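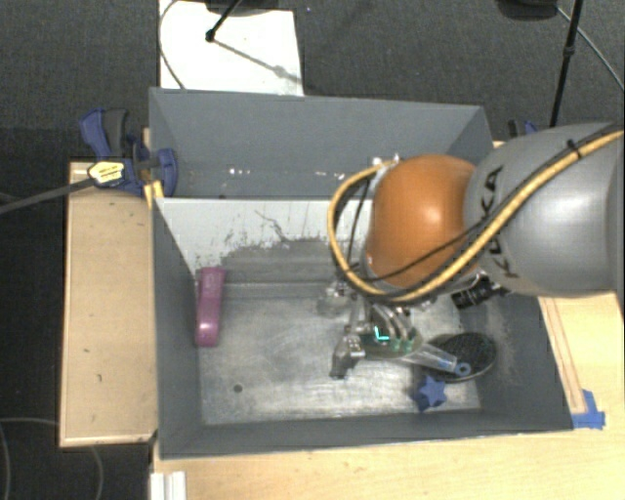 Figure 2. The two-part bin, with its narrower rear section and the larger front section where the contents sit in separate groups.

3.2 How people divide a shared bin

We came to the question of bins slowly, after a good many mornings spent with the people at Hullen who sort small goods, and it is only fair to say that they had been thinking about it far longer than we had. A bin with a divider looks like a very plain object. The one in Figure 2 is gray and rectangular, with a whitish panel between its two compartments, and most visitors would walk right past it. Yet the way things are placed inside a bin like this, and the distances left between them, took up more of our interview time than any other topic (1022 remarks in all, once Haiyan Ding had finished coding them).

What came up again and again was the habit of grouping. Of the 50 sorters we spoke with at Hullen and Firnow, most told us they leave a bit of open floor between one group and the next, even when the bin could hold a great deal more. Several were quite passionate about this! One woman at Firnow explained that she packs her kitchen drawers the same way at home, and that her sister teases her for it. The larger compartment was nearly always given to the goods being handled at the moment, and the narrower one to whatever could wait until Friday.

Wear was the second theme, and a pleasant one to discuss, as everybody had opinions. The divider in Figure 2 is scuffed and scratched mostly along its lower part, while its top is still pale, and the floor of the front section carries streaks and scrapes of its own. Zou bins, which both sites used before, were remembered fondly for their softer floors, though they were also said to be miserable to clean. We return to cleaning, and to the Rodex liners that some sorters bought for themselves, in Section 3.4.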